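# Menska Maple Board

The Menska is a flat serving and work board made from hard maple. It has no feet, no groove and no handle, so it can be used on either side and stored upright in a narrow gap. We make it in the Wanlow workshop and sell it direct and through a few kitchen stores.

Page last updated 2025-08-11.

## What you get

- One board, sanded and oiled
- A 30 ml bottle of Wanlow board oil
- A cotton cloth for applying it
- A printed care card

The box is plain cardboard with paper padding. Gift wrap is not available for this item.

## Sizes

The Menska comes in two sizes. The Small suits bread, cheese and one person's chopping. The Large is meant to stay on the counter. Both are cut to the same thickness, and both have square edges with the sharpness taken off by hand.

| | Small | Large |
|---|---|---|
| Length | 300 mm | 450 mm |
| Width | 200 mm | 300 mm |
| Thickness | 18 mm | 18 mm |
| Hanging hole | No | No |
| Usable sides | 2 | 2 |

Wood moves with the seasons. Width can change by up to 2 mm over a year, mostly in the first winter of a heated house. Length hardly changes at all. If you plan to fit the board into a drawer or a recess, leave a gap on the long sides.

## Wood and grain

Maple is a dense, pale wood with small pores. It takes knife marks well and doesn't pick up smells as quickly as the softer woods we tried. It starts out nearly cream and turns a warmer yellow with age and oil. A board kept near a window will color faster on the side that faces up, so turn it over from time to time.

Grain varies a lot from one board to the next. Some are straight and quiet from edge to edge. Others have bands of darker wood, wavy figure or a small tight knot. We keep knots that are sound and flush with the surface, and reject any that are loose or cracked. Mineral streaks, usually gray or light brown, are left in.

We can't match a board to a photo. If you strongly prefer plain grain, write "plain" in the order notes and we will pick the quietest one on the shelf that day. The same goes for "figured". There is no extra charge, but a figured board can't be promised in the Large size.

## Finish

Every board gets two coats of oil with a day between them. The oil is food safe once cured and contains no varnish or hardener. The surface feels dry and slightly smooth, with no shine. A new board may leave a faint mark on paper for the first few days.

An unoiled version is available for people who want to use their own finish. It ships with the cloth and card but without the bottle. Choose "bare" from the finish menu.

## Care

Wash the board by hand with warm water and a little dish soap. Wipe both sides, even if you only used one, then stand it on edge until dry. Don't put it in the dishwasher, don't leave it in the sink, and keep it off radiators and stovetops.

Oil it when the surface looks chalky or when water stops beading. For daily use that usually means once a month. Put on a thin coat, wait 30 minutes, then wipe off whatever hasn't soaked in. Do both faces and all the edges.

For strong smells such as onion or fish, rub the surface with coarse salt and half a lemon, rinse and dry. Beet and turmeric stains fade by themselves over a week or so. Deeper stains and knife marks can be sanded out with 180 grit paper, working along the grain, followed by fresh oil.

If the board cups, lay it hollow side down on a flat surface and leave it for a few days. Most boards come back. One that doesn't can be returned to us for planing – see Repairs.

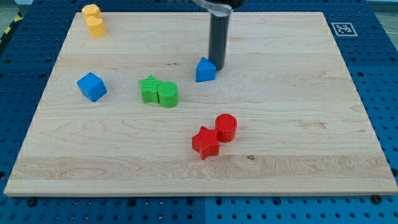 *Figured maple with a small dark knot, an example of natural variation in the grain.*

## Repairs

We resurface any Menska board for a flat fee, whatever its age. Planing takes a little off each face, and a board can normally go through this 5 times before it gets too thin. Send it clean and dry, with your name on a slip of paper inside the package. Brândușa Iordache handles repairs and will email you before starting work if she finds a crack that changes the price.

Repairs are paused each May while the machines are serviced. Boards that arrive during that month are held and done in order afterward.

## Shipping and returns

Orders leave the workshop within 5 working days. Unused boards can be returned within 30 days for a full refund, less the return postage. Boards that have been washed or cut on can't be resold, so we don't take those back unless there is a fault.

Faults we cover include splits, loose knots and cupping that planing won't fix. Color change, knife marks and dishwasher damage are not covered.

## Related items

- **Imgate Rack** – steel stand that holds two boards upright, fits both sizes
- **Radu Scraper** – flat hand scraper for dough and for lifting dried food off the wood
- **Wanlow Board Oil, 300 ml** – the refill size of the bottle in the box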